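**Household box packing** is the practice of gathering small domestic goods, such as clothing, toys, and paper products, into a carton for storage or moving. It is common in bedrooms and children's rooms, where many light items of different shapes have to share one container.

## Containers

The usual container is a lidless or flap-top carton of corrugated cardboard. Cartons meant to be carried by one person often have oval hand holes cut into the two end panels. A hand hole weakens the panel slightly, and heavy goods such as books are normally kept out of boxes of this type.

Plastic bags are used alongside cartons. A large bag, filled and knotted at the top, takes bedding and out-of-season clothes well, but it does not stack. Many households set the box and the bags on a table while they work, with the goods in a pile beside them.

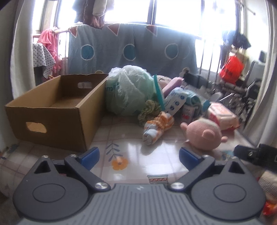
Sorting normally comes before packing. Desta Belay, in the household guide *Naltar*, divides the contents of a room into soft goods, sealed goods, and loose goods. Soft goods include socks, knitwear, folded cloths, and plush toys. Sealed goods are those still in their wrappers, among them wipes and tissues. Loose goods are everything else -- small containers, pens, hair clips -- and Belay advises bagging them first.

## Order of packing

Practice varies. In the most common method, flat sealed packages go on the bottom and soft toys fill the space above. Socks are rolled in pairs and pushed into the corners. A second method starts with the toys and lays the packages on top, where they can be reached without unpacking.

A survey of 2,836 households in Clarville, carried out by Nuria Nigatu for the Yimer housing study, found that 57 percent used the second method for boxes that would be opened again within a month. Nigatu also noted that few people labeled a box when its contents could be seen from above.

## Tissue packages

Facial tissue in soft wrap is a frequent item in mixed boxes. The package is light and keeps its shape under moderate pressure. Wrappers are often shiny and carry the brand name in large type; one gold package sold under the Chinese brand 清风 (also printed as "Breeze") has a small rose on the right side of its face. Soft-wrapped tissue can be stood on edge between toys, although a torn wrapper lets in dust -- a problem in longer storage.

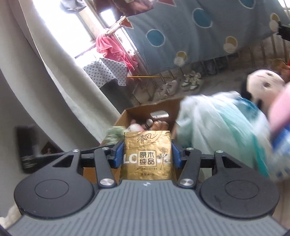
## Weight and storage

A mixed box of toys and clothing rarely reaches the limit of its carton. The Drinari packing tables, used by several moving firms in Clarville, set 30 pounds as the upper limit for a box with hand holes. Boxes without lids are stored in a single layer or on shelves. Plush toys kept through a humid season are usually taken out and aired before use.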